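Bottle and cup task: how many demos before you train?

Forum > Manipulation > Data gathering

tarnbeck
We are setting up a two-arm task at Pistthorpe: pick up a water bottle, bring it to a clear plastic cup, tip. I have 63 demos so far. The plan says 400 before the first training run, and I would like to know if that is sensible or if people train earlier.

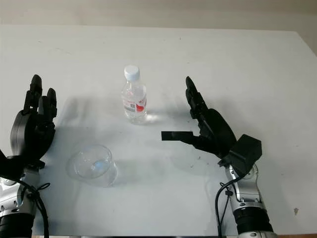

Start positions get changed by hand between runs. The bottle goes further back, the cup nearer, and I move both by a hand's width or so each time. A run counts as good if the cup stays upright and the arms go back to rest. Anything else I delete.

oddsocket
Don't delete the failed ones. Label them and leave them out of training for now. We threw ours away on the Ladefoged job and then had nothing to train a success checker on.

mill_lane
Disagree with that. If the operator fumbled because they were tired, it's rubbish and it takes up disk. Keep the ones where the grip slipped and they recovered, bin the rest.

On your question, train at 63. It will be bad, but you'll find out if your timestamps line up.

tarnbeck
Fair point on timestamps. They are my main worry, as the wrist view lags behind the head view on some runs. I've been using Pikeo to line them up and it copes with most of it.
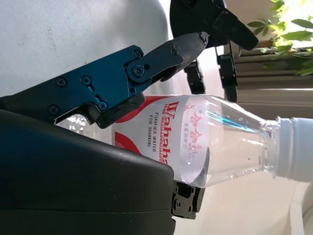
The other thing is grip height. Two of us are driving and we hold the bottle in different places, one near the label and one nearer the cap. Should I make us pick one?

oddsocket
Yes, pick one. Mixed styles cost us weeks.

mill_lane
No, leave it mixed, just note who drove. You want the spread. What you don't want is one person doing all the left-hand starts.

pell77
Bigger problem is the clear cup on a white table. Ours could not find it from the head view at all. We got to 770 demos before somebody tried a coloured cup, and it worked with 14.

tarnbeck
The cup has to stay clear, that's the task. I can see it well enough from the head view, mostly by the rim and the shadow.

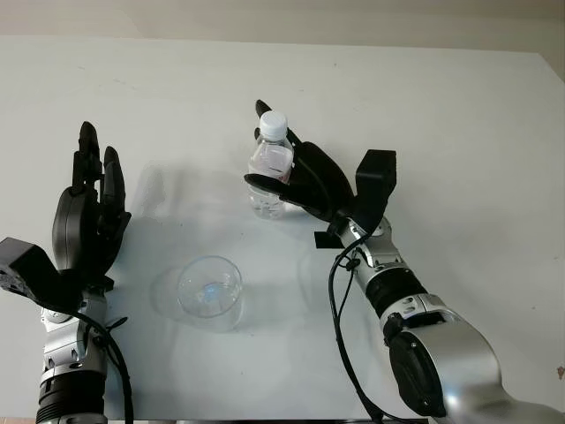 Right hand on the bottle, left hand open, cup between the arms.

pell77
You can see it. Try shrinking that to whatever size your model takes and look again.

tarnbeck
Just did. Not great. I'll ask Candetti if we can run the head view at full size, and do a test run at 63 in the meantime.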